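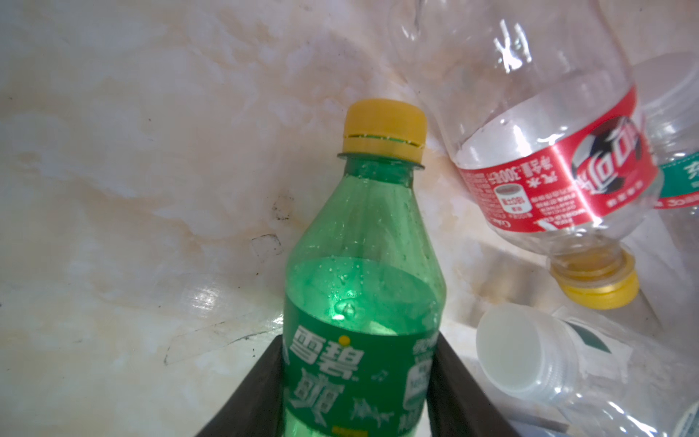

妈妈在电话里说，瓶子里有剩的就先别收，倒干净了再装袋，不然夏天的事又要来一遍。她指的是七月那次，阳台上两袋饮料瓶没拧紧盖子，甜水顺着砖缝流到墙根，招了一个星期的蚂蚁。我说现在是冬天，没有蚂蚁。她说冬天也一样，黏的东西干了更难擦。

2022年1月22日，星期六，阴。

上面那通电话是早上九点多打的，打完我就开始收拾。本来打算上午去Immont买过年的东西，看外面天色不好，就改成在家清瓶子。这件事从元旦拖到现在，厨房门后面的袋子已经满得挂不住，前天晚上掉下来一次，半夜响得很，把我吵醒了，起来捡了一遍，又原样挂回去。

可乐和雪碧的瓶子最多。雪碧是绿瓶子，黄盖子，标签也是绿的，上面两个大白字，下面还有一些涂鸦一样的字和小图案，以前喝的时候没有留意过。可乐这边有一个是300毫升的小瓶，红标签上印着足球。小瓶子不划算，可是放在包里刚好，出门的时候常买。大瓶的买回来总是喝到一半就没气了，剩下的谁也不想喝，放在桌上几天，最后倒掉。今天又翻出一瓶雪碧，没喝完，瓶壁上还挂着小水珠和气泡。我没有尝，不记得是哪天开的。

按妈妈说的，先倒，再冲，再控水。水池不大，一次放不下多少，我就把晾碗的架子腾出来，瓶口朝下插在格子里。冲的时候用的是洗菜剩下的水，冲一遍基本就不黏了。冲完的瓶子有的踩扁，有的不踩。小区门口收瓶子的说踩扁了好装车，按斤算，踩不踩一个价钱。另外一家回收站在Histham路的尽头，要整瓶，按个数算，踩扁的不要。我一直没弄清楚哪家合算，去年两家都卖过，差不了几块钱。这次决定都留整瓶，下个星期顺路带到Histham路去，不顺路就算了，还是给门口那个。

盖子要不要拧下来，也是每家说法不一样。门口那个说无所谓，Histham路的墙上贴着一张纸，写的是瓶盖分开。我就分开了，盖子放在一个饼干盒里。拧下来以后，瓶口上还留着一圈塑料环，抠不下来，用剪刀剪又容易划手，剪了几个就没再弄。纸上也没说环要怎么办。黄的盖子和红的盖子混在一起，盒子里倒是挺好看。以前小学里做手工要交瓶盖，贴在硬纸板上拼成一条鱼，那时候到处找都凑不齐，现在一盒子没有地方用。

标签我也想撕。可乐的标签撕开一个角就能整条拉下来，接头的地方有一道胶，留在瓶身上，摸着有点涩。雪碧的我只撕了一个，后来想想回收站没有要求，就不撕了。

中午随便吃了点面。吃完继续，把柜子底下也清了一遍，又找出来几个矿泉水瓶和一个Nitholm的果汁瓶。果汁瓶是玻璃的，口大，洗干净可以装黄豆，就没有放进袋子。原来装黄豆的塑料桶盖子裂了，早就想换。玻璃瓶用开水烫了一遍，倒扣在毛巾上，等明天干透了再装。

妈妈下午又打来一次，问瓶子收完没有，顺便问过年喝什么。我说还没想。她的意思是可乐雪碧各买一箱，客人来了小孩要喝，一箱12瓶，两箱就够了。我觉得多。去年剩下的一直喝到夏天，七月的那两袋瓶子就是这么来的。最后说好先买一箱小瓶的，混着装，不够了再下楼买。小瓶的贵一点，但是一个人一瓶，开了能喝完，也不用再找杯子。她还提了一句橙汁，我说去Immont看看有没有再定。

三点多把装好的袋子拎到阳台上，一共两大袋，袋口用绳子扎好，靠里面放，不挡晾衣服的地方。地上垫了旧报纸。厨房门后面空出来以后看着宽敞多了，门也能全部打开，原来只能开到一半，端锅进出都要侧着身子。墙上有一块印子，是袋子蹭的，用湿布擦了擦，淡了一些，没有完全掉。挂钩也松了，找了螺丝刀拧紧，以后不打算再挂那么满。

晚上算了一下这个月的账。饮料一共花了84块，比我想的多，其中一半是在公司楼下买的，那里每瓶都比超市贵。下个月想改成自己带水。Bondarchuk那个保温杯放在柜子里很久没用，刚才拿出来看，密封圈还好，里面有一点茶味，放了小苏打泡着，明天早上倒掉。过年的预算是将近3,000块，给家里的红包另算，吃的喝的都在这里面，饮料占不了多少，主要还是肉和水果。

明天的事：
买饮料一箱，抽纸，黄豆
问回收站过年哪天关门
保温杯的水倒掉
给妈妈回电话

十点多洗完手写的这篇，手上还有一点甜味，可能是倒雪碧的时候沾的。明天要早起，先睡。

首页 日记 相册 留言 关于

阅读 84 评论 10 分享 12

最近的日记
柜子里的旧碗
去Immont买抽纸
阳台的蚂蚁（七月）
换灯泡
棉被晒了两天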